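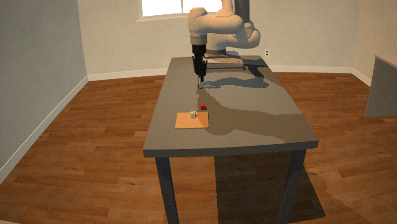 Fig. 1. Simulated table with the arm at the far end and a small cube on the tan board.

Ticket: Scoreboard shot clock does not reset after an offensive rebound
Product: Sturnesar court controller
Site: Keletti gym, main court
Opened: August 17, 2024
Priority: High
Status: Resolved, pending one check

Reported problem
During the second half of a summer league game the shot clock went to 24 after an offensive rebound instead of 14. The operator pressed the 14 button and the baseline displays kept counting from the wrong value. The game clock, score and team fouls were all correct. Play was stopped twice so the table crew could set the time by hand.

Setup
Controller at the scorer's table, wired to the main board on channel 16. Two baseline shot clocks on wireless, channel 23. Horn set to automatic. The Borken practice court next door has the same controller model and its own pair of shot clocks.

Log

1. Restarted the controller and loaded the basketball profile again. No change.

2. Checked the buttons in test mode. The 14 button registers every time. The button and its cable are fine.

3. Ran one baseline clock on a cable. It reset to 14 correctly. Moved it back to wireless and the fault returned within a few possessions. This points to the radio link.

4. Turned off the Borken controller. The fault stopped. Turned it back on and the fault came back. Both courts were sending on channel 23, so a full reset on the practice court was also reaching the main court displays.

5. Moved the Borken court to channel 80 and paired its clocks again. Each display has to be powered off before pairing — the menu lets you skip this, but the display then keeps its old channel.

6. Found a second problem while testing. The repeat delay on the main controller was 400 milliseconds. With a delay that long, a quick press of 14 after a 24 was ignored. Set it back to the default.

7. Ran both courts at the same time with resets to 24 and 14 in mixed order. No wrong values on either court. Horn sounded at zero on both.

Cause
Two controllers on the same wireless channel. The Vasiliu rental crew installed the practice court system using a copy of the main court profile, and the channel number came along with it.

Notes for table crews
Do not load the main court profile on the practice court. The saved profile named BORKEN PRACTICE has the right channel. If a display shows the wrong time during a game, stop the clock, press EDIT, enter the time and press ENTER before play resumes. Restarting the controller clears the foul count, so write the fouls down first.

Still open
Check both courts again in November with the high school teams in the building and the wireless microphones on. Ticket stays pending until then.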